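Two-handed collection: results from Orthorpe

The bimanual set recorded at Orthorpe closed in July with 1,393 demonstrations. All of them were made with the hand-held grippers, no robot present, and cover four household tasks: roller shades, drawers, folding and lidded boxes. Recording and clean-up followed the Wakano protocol, with one change to the pose filter described further on.

Shades were included for a specific reason. The bar is long and rigid, the fabric above it is not, and both hands are coupled through the bar for the whole motion. If one gripper leads, the bar tilts and the fabric winds unevenly on the tube. A policy that treats the two arms as separate problems does badly on it, so it makes a useful test of whether relative hand pose is being learned at all.
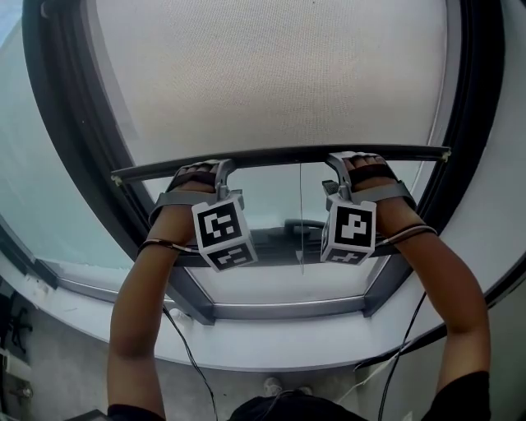
Pose filter

Each gripper carries a cube with printed square markers, and hand pose is solved per cube from the head view. The Wakano filter drops a whole episode when either cube is lost for more than a set number of frames. On shades this was too strict, as the wrists turn while the bar travels and the marker faces become steeply angled. We now keep the episode and mask the affected stretch for that hand only. The change recovered 173 episodes that would otherwise have been thrown away. Left and right are still solved independently; a joint solve using the bar as a constraint was tried and gave no clear gain.

Training and evaluation

Two policies were trained on the same 486 shade episodes. The first predicts each gripper's motion in its own starting frame. The second adds the pose of one gripper relative to the other as an input and as an auxiliary target. Both were run on the Kandpal two-arm bench, on a shade not used in collection. The relative-pose policy kept the bar closer to level throughout the pull and let go of it less often. On drawers, where one hand does most of the work, the two could not be told apart.

Failures in both cases were mainly at first contact — one gripper closing before the other had reached the bar. Masked episodes did not appear to make this worse, but the comparison is small and should be repeated.

The filter code and the shade subset are on the Petport share. Folding will be released once its labels have been checked.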